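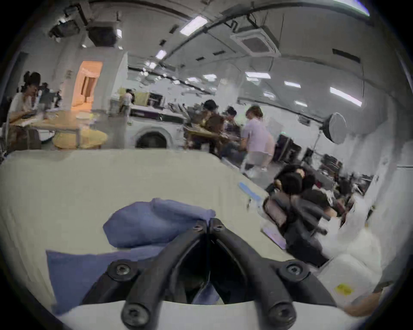

Vunlow Hand-Held Gripper: Class Set for Schools and Clubs

The Vunlow is a two-fingered gripper, held and worked by hand, supplied to schools, colleges and robotics clubs. Pupils use it to carry out a task as a robot would, with two fingers only, and the recordings they make are used later in the course for programming and training work. The class set is the equipment specified for the folding round of the Dostar Student Challenge.

Each set contains 10 grippers, a charging tray, a box of spare finger screws and the printed course folder. Grippers are sent out with blank labels so that the club may number them in its own way. Cloths for folding are not included. Light cotton of one plain colour is recommended for the first lessons, and garments with sleeves should be kept for the second half of term.

The fingers are black and curved, and meet at the top. They are held by screws which may be tightened with the key supplied. This should be done by a member of staff before each session.
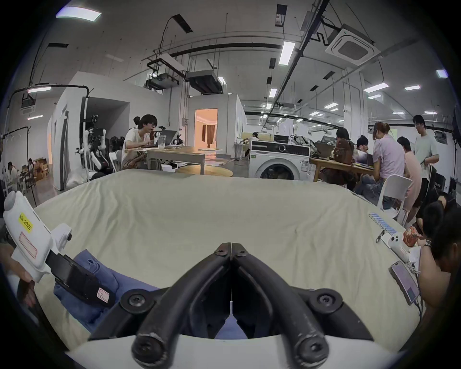 Notes for Course Leaders
By Geetha Sundaram, Education Programmes, Watkins

Pupils should work in pairs at a bed or a wide table. A bed with a sheet on it is harder, as the surface gives way under the fingers and the garment moves with it. We advise starting on a table and moving to the bed once a pair can fold a plain cloth in half without using the free hand.

Phones, pouches and cables are best kept to one side of the working surface. One pupil folds while the other keeps the written log. They change over after each completed fold.

Most difficulties in the early weeks arise from taking up too much cloth at once. A narrow pinch near the edge gives better control,

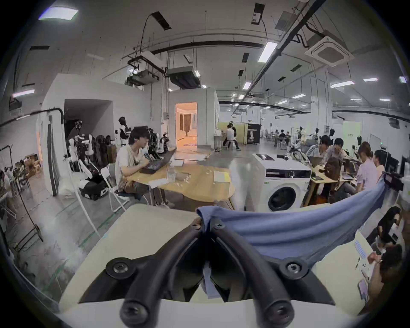
and the rest of the cloth can then be drawn out slowly before it is laid down. Leaders should allow at least one full session for this step alone. Teams entering the Challenge will be marked on it separately.

Ordering

Class set, complete: £3,040
Half set (five grippers): £1,000 deposit, balance on delivery
Replacement finger pair: item 968

Orders for the autumn term should reach Watkins by the end of August. Schools already using the Plirketti charging tray may keep it, and should say so on the order form. Telephone enquiries are taken until noon on Friday.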